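Home News Business Schools Sports Contact

We use cookies to remember your settings and count visits. Accept / Manage choices

Preddale basket shop to move into former shoe store in July

Stutura, the basket and housewares shop on the east side of Preddale, will move to a larger space on Arruda Street in July, owner Maiara Toledo said.

The new location is a former shoe store that has been vacant for two years. It measures 1,910 square feet, more than double the size of the current shop. Toledo signed the lease this spring and has a building permit for new lighting and a rear loading door.

Woven baskets make up most of the shop's sales. Shallow, open-topped wicker ones sell best, mainly to people who want them for kitchens and pantries.
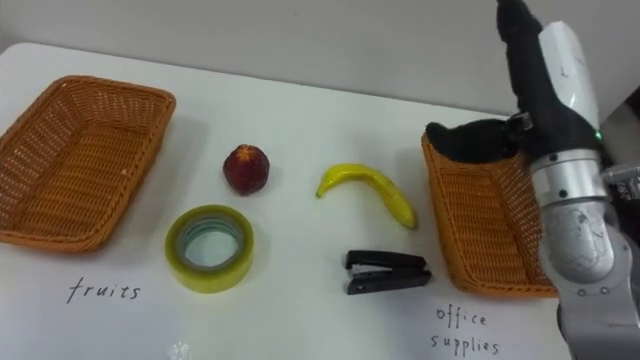

Maiara Toledo said the old shop had run out of storage before the holidays, and that she had been turning down orders from restaurants. "I was renting a garage across town and driving back and forth twice a day," she said. "The rent on Arruda is higher, but I can drop the garage."

The shop will keep its prices the same through the end of the year. Small baskets start at $18 and the largest bread and fruit baskets sell for $40. Repairs, which the shop began offering last year, will continue at the new address. Customers with a repair ticket from the old location do not need a new one.

Most of the stock comes from a wholesaler in Allidholm, with a smaller share from weavers in the county. Toledo said she wants to add more local work once the shelves are in. 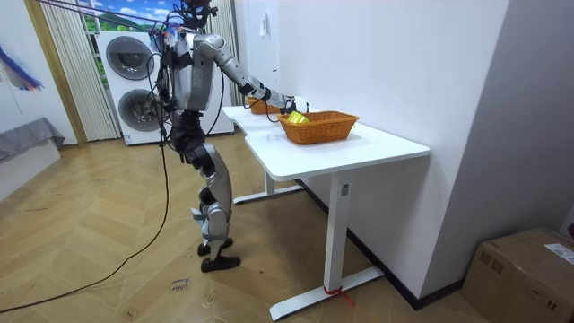 Street parking and deliveries

The town council approved a loading zone behind the building at its last meeting. Trucks may use it until 10 a.m. Two parking spaces on Arruda Street will be closed while the front windows are replaced, and the sidewalk will stay open.

A neighboring bakery had asked for the loading zone to end earlier in the morning. The council kept the later hour but agreed to look at it again in the fall.

Wicker needs little care beyond a soft brush and a damp cloth, according to a care sheet the shop hands out with each sale. It advises keeping baskets away from heaters, where the weave can dry out and crack.

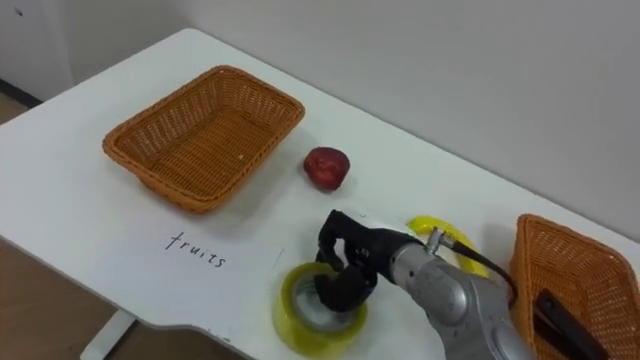
Hours

The current shop will stay open until the move, from 10 a.m. to 5:30 p.m., and will close for one week while stock is carried over. Hours at the new location will be the same. Gift cards remain valid.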